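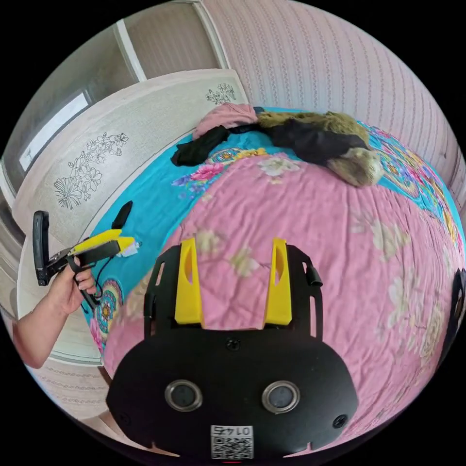 October, theme notebook, Skarngate rebuild

Started 8:40. Picking up from the overlay menu work. Aarti Pal had left a note in the tracker saying the menu opens fine with a mouse but the keyboard focus stays on the page underneath. Confirmed on the staging copy. Tab from the menu button goes straight to the hero link, which you can't see at that point.

Cause: the menu markup sits at the very end of the body, after the footer. It was put there in the old version of Skarngate so that it would sit on top without touching z-index. Visually no problem, but tab order follows the markup. Moved the menu block to directly after the header and gave the overlay its own stacking context. Then set the inert attribute on the main wrapper and the footer while the menu is open and removed it on close. Escape closes the menu and puts focus back on the button. Tested in Firefox and Chrome on the desktop. Safari still to do.

One side effect. The demo called Nokordale (the photographer one) has a sticky header that is built as a child of main, so it goes inert along with everything else and the close button stops working. Moved that header out of main as well. Two template files changed, header-sticky and layout-gallery. If anyone has a child theme that overrides layout-gallery they will get the old bug back. Needs a line in the changelog.

Scroll animation

Spent most of the morning on this. The complaint from support was that on long portfolio pages the lower project blocks sometimes never fade in, leaving white gaps. I could only get it to happen by loading the page with an anchor in the URL, e.g. jumping right to the contact section and scrolling back up.

The reveal script records the offset of every block on load and compares against scroll position. When lazy images above come in, everything shifts down and the stored offsets are wrong. Somebody patched it earlier with a recalculation on resize, which doesn't fire for images.

Threw out the offset table and went to IntersectionObserver. Script is shorter now. Settings as they stand:

threshold 0
root margin bottom minus 8 percent
unobserve after first reveal
blocks already above the viewport on load get the visible class with no transition

The last one fixes the anchor case. Tried threshold 0.2 first and it was bad for tall blocks on phones, where a fifth of the block is more than the screen shows, so they came in late.

Also wrapped all of it in a check for prefers-reduced-motion. With that turned on the blocks are simply there. The hidden state used to be set in the main stylesheet, so with scripts blocked the whole page stayed blank below the hero. It now depends on a class that the script adds to the html element.

Smooth scrolling library: I want to drop it. Native scroll-behavior covers the anchor links and the wheel easing makes my trackpad feel like it's dragging. Aarti is against removing it outright because buyers pick the theme for that feel in the demo. Agreed for now to leave it as an option in the customizer, off by default on new installs, unchanged on existing ones. I still need to write the migration check for the saved value.

Grid lines

The vertical background lines were a repeating gradient and went blurry at some zoom levels. At 110 percent in Chrome one line vanished and the one next to it doubled. Replaced with pseudo-elements on the wrapper, one pixel wide, placed by percentage. Sharp at every zoom step I tried. Below the tablet breakpoint only the middle line is kept.

The Karam color scheme has lines nearly the same shade as the background. Left alone. The setting is there for people who want more contrast.

Image sizes

The theme registers 17 image sizes, which is absurd. Every upload on a customer's site gets cut up that many times. Searched the templates for each name. 8 are not called anywhere, left over from the shop layouts that went into the Zorum add-on. Removed them from the main theme and registered the ones Zorum needs inside Zorum itself. Existing files on disk are not touched by this.

Note for whoever does the Zorum release: it has to go out before or together with the theme update. The other way around, new product uploads will fall back to the full size image.

Afternoon, 2:30

Demo import fails on Nokordale at the slider step on cheap hosting. The importer pulls all attachments in a single request and hits the time limit. Changed it to batches of 16 with the position saved between requests, so a failed batch can be retried without starting again. Went through on the small test host on the first try. Second try gave duplicates of the menu items, as the menu step doesn't look at whether a menu by that name exists. Added the check, have not rerun it from a clean database.

Open

Safari test of the overlay menu, including the iPhone
Migration check for the smooth scroll option
Clean import of Nokordale, run twice
Changelog line on layout-gallery and header-sticky
Ask Aarti if the preloader stays. It holds the page until the window load event, and with a slow video in the hero that's a long time looking at a logo.

Branch is pushed as overlay-and-reveal. Not merged. The grid line commit is separate and can go in on its own if someone wants it.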